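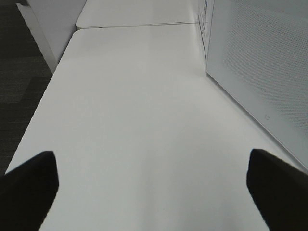 4. Adding a new unit to your Vuteo listing board

Now for the fun part! Once your building is in the system (section 3), you can start putting individual units up for lease, and it only takes a few minutes each. We'll use the Dasell Yard warehouse building at Girholm as we go, so you can compare your screen with ours.

Before you start, have the lease plan, the floor area and the service charge to hand.

1. Open the Buildings tab and choose the building. For us, that's Dasell Yard.

2. Click Add unit. A blank unit card opens on the right.

3. Type the unit number exactly as it appears on the lease plan. Ours is Unit 3.

4. Enter the floor area in square metres. Unit 3 is 109. Vuteo fills in square feet for you – lovely if your tenants are split between the two.

Note: The area box takes internal floor area only. Yard space and parking go under Extras, where they get their own lines on the brochure.

5. Pick the type of use. You can tick more than one, so a storage unit with a trade counter will turn up in both searches.

6. Set the rent. Choose Per year or Per month first, then type the figure.

Caution: Switching between Per year and Per month after you've typed a figure does not convert it. Check the summary line at the foot of the card before you go on.

7. Add the service charge, or tick Included in rent.

8. Under Availability, choose Vacant, Under offer or Notice given. If you choose Notice given, a date box appears. A bare month such as May is fine.

9. Choose who gets the enquiries. If you let through an agent, start typing the firm's name (we typed Geraghty) and pick it from the list. Your agent can then answer enquiries and book viewings, but can't change the rent.

10. Click Save draft, then Preview. Have a good look at both the phone and desktop views – the plan really comes to life on a big screen!

11. When you're happy, click Publish. The unit appears on the public board within 30 minutes.

Note: Listings stay live for 90 days. You'll get a reminder by email before yours runs out, and one click on Renew keeps it going with all its enquiries still attached.

Caution: Delete removes the unit and its whole enquiry history for good. To take a unit off the board for a while, use Hide.

Got a row of units that are nearly the same? Open the finished card, click Copy unit and change the number and the area. Photos and plans are not copied across, so add those afresh on each card. Joining two units into one letting is covered in section 5.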